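Getting more juice out of your lemons

I used to grab a lemon straight from the fridge, cut it and squeeze like mad. My hands hurt and I got maybe a spoonful! Now I let them sit out on the counter first, 10 minutes at least, longer if I remember. Get your bowl out while you wait. 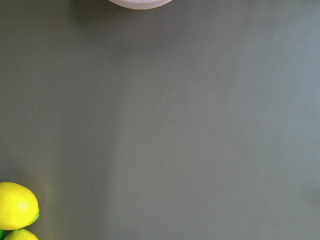 Next, press down with your palm and roll each lemon back and forth until it gives a little - don't be shy about it. If you want zest, grate it now (so much easier on a whole lemon). Then cut it across the middle, squeeze, and fish out the seeds with a fork.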